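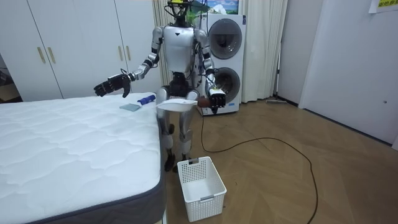

Chapter 2
From Phone Call to Charge

Before we start

When I teach this course in person, I begin this chapter by asking people to tell me the difference between robbery, burglary and theft. Hands go up fast. Then I ask for an example of each, and the hands come down again! If yours would have come down too, you're in the right place. Most of us learned our crime words from television and from neighbors, and people use "robbed" for everything from a mugging to a missing lawn chair.

I spent the early part of my working life on the crime desk of a small daily paper in Paltberg, and I got these words wrong in print more than once. My first week, I wrote that a hardware store called Zinchenko had been "robbed overnight." The store was locked and empty at the time. A patient woman in the police records office, Afroza Khondokar, phoned me before lunch and asked who exactly had been threatened - the paint? I have checked my nouns ever since.

So this chapter is about words, but mostly it's about paper. A crime, as far as the courts are concerned, reaches them as a stack of documents, each written by a different person with a different job. We're going to follow one small case through that stack.

The Kulska Street case

I picked a case with no blood in it on purpose. Big cases are full of strong feeling, and it's hard to see the machinery when you're upset. (We get to homicide in Chapter 7, and you'll be better at reading it by then.)

A man living on Kulska Street called the police a little after 7 a.m. to say that somebody had taken a pressure washer out of his garage. The side door had been shut but not locked. He had bought the machine that spring and still had the receipt, which put the price at $399. A neighbor said she had seen a person she knew by sight wheeling something down the alley before it got light.

That's really all there was. Read it again, though, and mark what we know and what somebody told us. The caller says the door was shut. The neighbor says she recognized the person. The receipt tells us what the machine cost new, and it doesn't tell us what a used one was worth on the morning it went missing. All of those gaps turn up later.

What the call becomes

The dispatcher types up the call first. This is the call record, and it's short and full of abbreviations. It gets a number, and if you ever go looking for a case yourself, that number is your best friend. In Paltberg the records lived in a system named Torkeo, which was slow and gray and which I came to love, the way you love an old car.

In the June I want to tell you about, the department logged 333 calls about missing property. Officers wrote full incident reports on 84 of them. When I first saw those two figures side by side I thought I had a scandal on my hands, and I marched over to the records office to say so. Afroza sat me down and we went through a pile together. Some callers had found the bike behind the shed. Some had called twice about the same purse. A few had called about things an ex had taken, where it wasn't at all clear who owned what. I went back to my desk without a scandal but with a much better idea of what a call is. It's a claim that something happened, made early and often in a hurry.

The incident report comes next. The officer who goes to the house writes down who was spoken to, what they said and what the officer saw. Good reports keep those apart. Watch the verbs when you read one: "stated," "observed," "advised." They sound stiff, I know, but each one tells you where a fact came from.

Then somebody has to choose a name

On Kulska Street the officer wrote "theft" on the first page. The detective who picked up the file crossed into different territory and wrote "burglary." The prosecutor looked at both and took a couple of days to decide.

Were they fighting? Not really. Theft, in plain terms, is taking what belongs to someone else and meaning to keep it. Burglary, in most states, is about going into a building without permission while meaning to commit a crime inside. Robbery needs a person on the other end, and force or the threat of it. The exact wording changes from state to state, so please look up your own before you argue with your uncle about it.

Now the little facts start to matter a lot. Does an unlocked door count? (Often yes, but check.) Is a garage treated like a house? Does it matter whether it's attached? And what was that washer worth?

Try this before you go on

Find a short news story about a property crime near you. Underline every fact and write next to it who it came from: police, a witness, a court paper, or no one named at all. Circle the word used for the crime. Then look up how your state defines that word, and keep the page handy - you'll need it for Section 2.1, where we open the Kulska Street report and read it line by line.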